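### 4.2 Collection of Demonstrations by Remote Control

All demonstrations in the Larkunus set were recorded on a single table-top station. An operator drives the arm with a hand-held controller while watching two video streams, one from a fixed camera and one from a camera mounted near the gripper. We also tested kinesthetic teaching, in which the operator holds the arm and moves it through the task directly. Kinesthetic teaching gave shorter episodes, but the operator's hands and forearms often entered the fixed view. A policy trained on those images learned to depend on them. For this reason only the remotely controlled episodes are used for training, and the hand-guided ones are kept for the comparison in Section 5.3.

The raw set contains 3,904 episodes. An episode begins when the operator presses the record button and ends when the gripper has returned to its rest pose or the operator discards the attempt. Each episode covers one instruction, given to the operator as a short line of text before recording starts. Instructions name an object and a target, and the layout of the table is changed between episodes by a second person who does not see the next instruction. Early in the project one person did both jobs, and the layouts drifted toward easy ones, with the named object placed close to the rest pose and its handle or neck facing the gripper. Those episodes were removed.

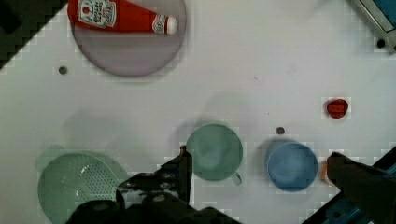
**Figure 3.** View from the gripper camera during collection. A ketchup bottle lies across a plate; a strainer, a mug and a light blue container are nearer to the gripper.

The gripper camera moves with the wrist, so the position of an object in its image depends on the pose of the arm as well as on the layout. We store the joint angles with every image and give both to the policy. Removing the joint angles had little effect on reaching but a clear effect on release, where the policy often opened the fingers too high above the target. Operators reported the same difficulty when the fixed view was hidden from them. They could line up the fingers with a rim from the gripper view alone, but they could not judge height well enough to set an object down gently.

Objects that lie on top of other objects need separate treatment. A bottle resting on a plate can be grasped across its body, but a low approach brings the fingertips into contact with the plate and may shift it. Operators solved this in different ways. Some came straight down and closed early, while others approached at an angle from the neck. Mixing the two styles in training produced hesitant motion above the bottle, with the arm moving back and forth between the two approaches. We therefore asked operators to use the vertical approach for all stacked layouts and recorded these episodes again.

After the removal of discarded attempts, early layouts and mixed-style episodes, 1,711 episodes remain. Labels were checked by Tainá Barbosa against the recorded video, and instructions that did not match the motion were rewritten. We draw 1,000 episodes from this set for the main experiments, so that the amount of training data matches that of the Noro baseline. The remaining episodes are used only in the scaling test.

Controller input is smoothed before it is sent to the arm. The smoothing adds a short delay, which new operators tend to overcorrect during their first session. Episodes from first sessions are treated as practice and do not enter any of the counts given in this section.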